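Shellac or poly on old plank floor – how do I tell?

Posted by Benedita Neves

Moved into the downstairs unit in December and want to touch up the floor before the desk and shelves go back for good. Dark reddish brown planks, real wood, very shiny. Landlord says it was refinished in 1992 but has no idea what with. I have 12 days before the rest of my stuff comes so a full sand is out.

Local store sold me a can of Flemik wipe-on and the guy said it sticks to anything. The can says do not use over wax or shellac. So which is it. Also there's a dull strip by the door where a mat used to be, maybe 2 feet long, and I don't know if that's wear or old wax.

Room as it is now, brick wall side.
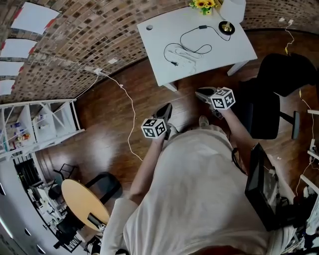
mota714
Do the alcohol test before you open that can. Cotton swab, denatured alcohol, somewhere hidden like inside the closet. Leave it a minute. Goes sticky or comes off brown = shellac. Nothing happens, try lacquer thinner next, same spot. Still nothing and it's most likely poly.

Window open, no pilot lights on. If the house is really old the layers underneath could have lead so dont sand anything til you've tested for that too.

For the dull strip – mineral spirits on a white rag. Rag comes up yellow or tan, you've got wax. Has to come off before any finish goes on, all of it.

Preltavel
Just scuff it and go. I did my whole hallway that way, 300 square feet, no test, looks fine. Used whatever was on sale.

mota714
Fine until it peels. Mine took a year and then came up in sheets by the radiator. Test is a couple bucks.

Benedita Neves
OK did the closet. Alcohol made it tacky right away so shellac I guess?? Rag on the door strip came up yellow too. Taking the Flemik back Monday. Does new shellac go right over old or do I need to scuff frist

mota714
Goes right over, it melts into the old coat. Get the wax off, light pass with fine paper, vacuum, thin coats. Check the date on the can, old shellac never dries right.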